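October 26, 2025

Spent most of today writing rules for a robot that can't read them and people who won't. The safety binder for the Leltside cell now runs to 112 pages, up from a number I was once proud of, and Kourosh Taheri wants it "tight" before the Gurnent folks come through in February. I asked him what tight meant. He said shorter, but with more in it.

The sticking point is still fabric. Our handling rules were written for boxes. A box has edges, it stays the shape it was when you last looked, and when a person is standing behind it you can usually see their shoes. Cloth hangs, sags, and hides whatever is on the other side. Section 4 says the operator must keep the workpiece "in clear view at all times," and I would like to meet the workpiece the author had in mind. (I was the author.)

Amândio Marinho came over from Paracha after lunch to argue about gloves. His position is that gloves should be required for anyone touching the cloth during a run. Mine is that a glove keeps the fabric clean and does very little for the hand inside it once the fingers start to close. We agreed on gloves anyway - and on a separate line saying that wearing them counts as protection for the material only. It took us 2 drafts to get that sentence to stop sounding like a threat.

Things that went in today:

- One person holds the cloth, one person has the stop button. These are 2 people. Somebody at Kelesach apparently read the old version as optional.

- Say "hands in" and "hands out" aloud. Nodding does not count. I nod constantly and have been told this is aimed at me.

- Cables get tied to the posts wherever there is a post. Whatever has to cross the floor gets a look before every run, and loose hardware gets picked up.

- Anyone reaching under the sheet stays where the stop button person can see more of them than a forearm. The wrist view shows a lot of dark gray weave and not much else up top, so it can't be the only pair of eyes.
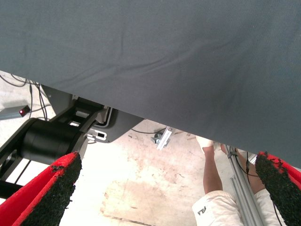 - No changing the grip pads with the arm powered. Old rule, new bold type.

Kourosh read the list at the end of the day and crossed out "aloud," then put it back. He also wants a definition of "near." I offered him arm's length and he asked whose arm, and I had to admit it was a fair question and then go get coffee.

Tomorrow: the definition of near. Also find out who has the other copy of the binder, and whether it still has the page about forklifts we don't own.

3 comments · 4 shares

We use cookies to remember your preferences. Accept | Manage settings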